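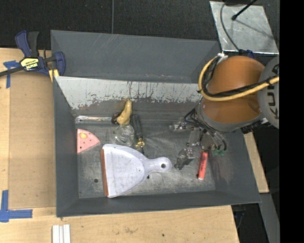

The Denorach cell is a bin-picking station built around a KUKA arm and a single gray bin. It was set up in January by Reiko Oda and Isamu Mizuno.

Setup

The bin is clamped at a corner to keep it from shifting when the gripper touches a wall. After any move, its position is taught again at 3 points and saved under program 1424. Mixed household items and tools serve as test parts.

Upkeep

Cables and air tubes on the arm are checked for rubbing every 13 shifts — slack must be enough for full wrist travel. Scrapes on the bin floor are left alone unless an edge catches a part. Worn finger pads are replaced in pairs.

Repair

A slow vacuum reading usually points to a split tube near the gripper. The tube is cut back and refitted, and the cell is then run for 154 picks at reduced speed.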